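Flomura bench cell, set-up guide
Section 4: Wrist camera and gripper check in the simulator

Rev. by Nikola Chmielewska, 16 July 2018. Replaces the May sheet, throw that one out.

Do this section before you power the real arm. Also after any pad change, any camera bracket change, and any update to the Verneck controller. Section 3 (network, license key) has to be finished first.

4.1 Load the cell

1. Start Bulenus on the cell PC. Wait for the green bar at the bottom, not just the window.
2. File, Open cell, pick the table model. Leave the floor model alone, it has the old wrist.
3. Check the controller link. Should say SIM. If it says LIVE, stop and go back to 3.6.
4. Load the gripper file that matches your pads. The file number is on the Kołodziej parts slip, 444 for the standard dark pads.
5. Set physics step to 2,000 per second. Lower runs faster but the pads sink into the part.

CAUTION: The Open button in the sim panel is the same button as on the live panel. Read the link status every time you come back to the PC.

4.2 Wrist view

1. Home the arm. Let it settle.
2. Place the test cube from the parts list. Blue face to the camera, flat on the table.
3. Jog to the pre-grasp point. Slow speed only.
4. Open the gripper all the way.
5. Switch the main window to Wrist and compare with the view below. 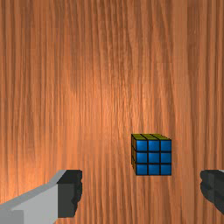

Fig. 4-1. Wrist view at pre-grasp, gripper open, cube ahead of the fingers.

What to check against Fig. 4-1:

Both dark pads showing, wide gap between them. The left finger shows a lot more than the right, leave it. Don't rotate the camera to even them up, the offset is in the bracket file and you will lose it.

Cube past the gap and a bit nearer the right pad. All of the blue face in view. If a pad covers any of it you jogged too far, back off and redo step 3.

Bumpy inside edge on the pads is the collision mesh. Normal. Smooth pads mean the mesh didnt load, go back to 4.1 step 4.

Note: Table grain should run up and down in the view. Sideways grain = camera turned a quarter. Fix in Camera, Mount, Roll. Save, then reload the cell or it won't stick.

4.3 Close test

1. Stay in SIM. Jog forward until the cube is between the pads.
2. Center it by eye, then press Align.
3. Close at force 18. Don't start higher.
4. Lift a short way and hold. Watch the slip counter.
5. Lower, open, back off to pre-grasp.
6. Repeat 11 times without moving the cube by hand. Any drop, start the count over.

If the cube shoots out sideways: one pad is touching first. Run Align again, check the finger zero in 4.4.
If it creeps down while holding: friction value is missing from the gripper file. Reload it, do not just turn the force up.
If the arm stops with a joint limit message: home, then come in from the other side.

4.4 Finger zero

1. Remove the cube from the cell (right click, Remove. Delete takes it out of the parts list too).
2. Close the gripper fully.
3. Press Zero, wait for for the beep.
4. Open, close, read both finger values. They have to match.
5. Save to the cell, not to the user profile.

CAUTION: Never zero with a part between the pads. The controller takes it as closed and will crush the next thing it picks.

Write the gripper file number and the finger values on the card inside the cabinet door. Go on to Section 5, live power.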